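FOR IMMEDIATE RELEASE

Oltholm opens plastic bag sorting room at Cevorgate, asks households to bring in clear bags
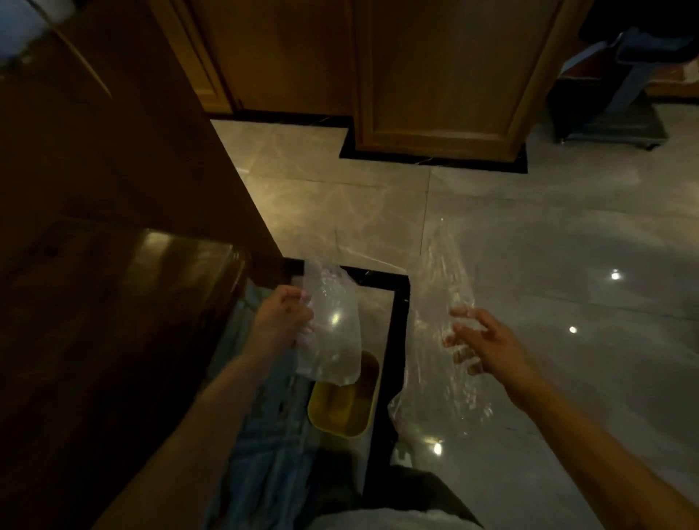 Clear plastic bags being handled at floor level. Photo: Oltholm

CEVORGATE, September 13, 2017 - Oltholm, the household reuse group, today opened its first walk-in room for clear plastic bags. Ground floor of the Cevorgate building, side entrance. Free to use. No sign-up.

The room takes the thin see-through bags that pile up in kitchen drawers: bread bags, produce bags, the sleeves that come around new shirts and bedding. Most curbside programs in the area will not take them. They jam the sorting belts, and a lot of them end up in the trash with no second use.

Bags dropped off at Cevorgate are shaken out, smoothed flat, folded and stacked by size. Good ones go back out to market stalls and repair shops that ask for them. Torn ones are bundled for Ernuron, which buys clean film by the bale.

"People keep them. Everybody has a bag full of bags," said Akinyi Mutiso, director of Oltholm. "We just never gave them anywhere to bring it. So now there's a room."

The opening follows a trial in August at the same address. Over 20 days the trial took in bags from 160 households. Staff folded 988 bundles in that time, more than had been planned for, and ran short of shelf space in the second week. Extra shelving has since been put up along the back wall.

Folding is done by hand. Oltholm looked at a press during the trial and decided against it for now, mostly on cost. Thin film clings and floats and slides off a table, so a lot of people end up doing the work low down, on a hard smooth floor, where a bag can be pressed flat with the palm. Kipchumba Rugemalira, who runs the room day to day, teaches a simple fold in thirds that keeps the air out.

"First few are slow. You let go of one and it takes off on you," Rugemalira said. "After that your hands sort of know. I would say do the big ones first, they're easier then the small ones."

What to bring: clear or nearly clear bags, any size, clean and dry. Labels are OK if they peel. Twist ties and clips should come off at home.

What not to bring: black or colored bags, bubble wrap, cling film, anything that held raw meat or fish. Zipper bags are accepted but go in a seperate pile, please tell the person at the desk.

Visitors can drop and go, or stay and fold their own. Folding sessions are limited to 5 people at a time. Children welcome with an adult. Very young children should stay on the bench side, loose film is not safe for them.

Oltholm is also putting out a one-page folding guide, written by Faraji Athumani and laid out by the design studio Yook. Paper copies at the desk. The guide covers the fold in thirds, the long roll for oversize sheets, and how to tell film that can be bundled from film that can't (stretch a corner with your thumb, if it snaps it's the wrong kind).

A second room is under discussion. No location or date yet. Market stall owners who want folded bags delivered should get in touch with Luzius Ruchti at the Cevorgate desk, orders are by the bundle and the first one is free.

About Oltholm
Oltholm works with households and small shops on reusing everyday packaging. It is funded by member dues and bale sales.

Media contact
Jawad Rajput, press, Oltholm
Interviews and visits to the room by arrangement. Additional photos on request.

###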